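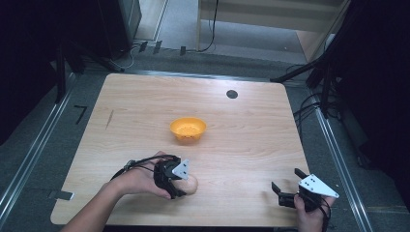 Everyday Objects and Their Settings
Notes for Session 5 – Bowls, Tabletops and What Goes Between Them
Tutor: Domnica Moldovan

Welcome back, everyone, and thank you for the lovely work you handed in during October. I read all of it, some of it twice, and I have put my comments in the margins in green. If you can't read my handwriting, please ask me after class. Tiziana Sala already has, and we got most of it worked out between us.

So far we have looked at chairs, drawers and door handles. In this session we come to the bowl, and I'm afraid I could talk about bowls all afternoon, so these notes are partly there to keep me in order.

1. The small bowl on a plain table

Set a small orange bowl on a pale wooden table and your eye goes straight to it. Light wood with a quiet grain is a very forgiving background, and almost any strong color will stand up on it. Try the same bowl at home on a patterned cloth and you may be surprised how much of its shape you lose – the flare of the rim especially, which tends to sink into whatever is going on around it.

I would like you to notice the rim in particular. A flared rim gives a thing a wider opening to land in, so a bun or a ball can go in a little off center and still settle at the bottom. A straight-sided bowl of the same width at the base is much fussier. The flare also gives your fingers somewhere to go when you pick the bowl up, and it makes a small bowl look more generous than it is (my grandmother knew all about this when she served ice cream).

Then there is the inside. A speckled surface is kind to crumbs and scratches, while a smooth, one-color surface shows every mark. Wahyudi Purba asked last time whether speckles were put there for looks or for hiding wear, and I think the fair answer is a bit of both, depending on who is making the bowl and who is paying for it.

2. Round things

A round object is a nuisance on a flat table and perfectly at home in a bowl. When you move one, hold it near its widest part, bring it over the opening, lower it, and only then let go. Dropping it from high up invites a bounce. Do this slowly at your own table this week and pay attention to where you are looking while you do it. Most people look at the bowl well before the hand gets there, and I'd love to hear whether you do too.

3. Reading a tabletop

Tables collect small evidence. A thin dark line could be a scratch or a stroke of a pen, and from a distance it is often hard to say which. A round hole through the top may be for a cable, or a fitting, or something long gone. Write down what you see first and keep your guesses in a separate column. Saodah Kwok does this beautifully and has kindly agreed to pass her notebook around.

For next time

Choose one bowl and one surface you use every day. Draw them together from where you normally sit or stand, with your hands in the drawing if you can manage it – hands are hard, and I won't be strict! Add a page on how the rim, the inside and the surface underneath affect the way you use the bowl.

The reading is page 143 of the course pack, up to the end of the section on edges. Marlina Nasution has the spare copies if yours has gone astray.

Please bring pencils and an eraser.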